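Bonsoir à toutes et tous ! Je vous avais promis des nouvelles de Leckie, notre petit planificateur de saisie, et comme d'habitude je vais être beaucoup trop longue, alors prenez un thé et installez-vous.

2/ Pour celles et ceux qui arrivent : Leckie reçoit l'image de la caméra du poignet, choisit un cube numéroté et calcule l'approche. Tout tourne dans Plovitz, notre simulateur, avant d'aller embêter le vrai bras chez Steltard (qui n'a rien demandé, le pauvre).

3/ En août, j'ai enfin réécrit la partie perception. L'ancienne version lisait un seul chiffre par cube et s'y accrochait coûte que coûte. Or vu de biais, un cube montre volontiers deux faces, et il faut bien décider laquelle compte !
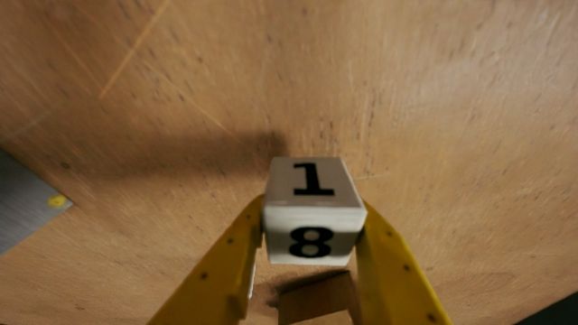 Le 1 dessus, le 8 devant, et les deux doigts jaunes de chaque côté. Rendu Plovitz.

4/ Dans un cas pareil, le nouveau module garde les deux lectures et leur associe une orientation. La face du dessus donne l'identité du cube, celle de devant sert à vérifier la pose. J'ai mis des semaines à accepter que c'était aussi simple, et je remercie très fort les personnes qui me l'avaient suggéré ici même au printemps.

5/ Côté textures, j'ai gardé le bois rayé. Les rayures claires donnaient de fausses arêtes à mon détecteur de contours, et j'ai été bien tentée de tout lisser, mais je préfère qu'il apprenne à vivre avec. 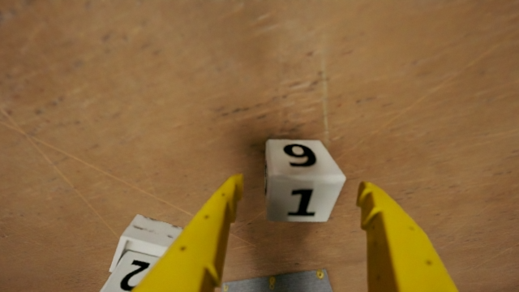 6/ Le choix de la cible, maintenant. Quand plusieurs cubes sont visibles, Leckie classe les candidats selon leur distance à l'axe de la pince, puis pénalise ceux qu'un doigt masque en partie. Avant, il lui arrivait de changer d'avis en pleine descente, c'était à la fois touchant et exaspérant.

7/ J'ai lancé 500 scènes tirées au hasard pendant la nuit. Il reste 48 échecs, presque tous sur des chiffres vus à l'envers. Le 6 et le 9, évidemment, mes vieux ennemis... J'essaie de souligner le 6 dans les textures, je vous dirai.

8/ L'outil de relecture s'appelle Plullow : on rejoue une scène pas à pas, avec les lectures et les scores à côté. Il est encore un peu moche, mais il m'a fait gagner un temps fou. Si vous avez une astuce pour synchroniser proprement deux flux d'images, ma messagerie est grande ouverte !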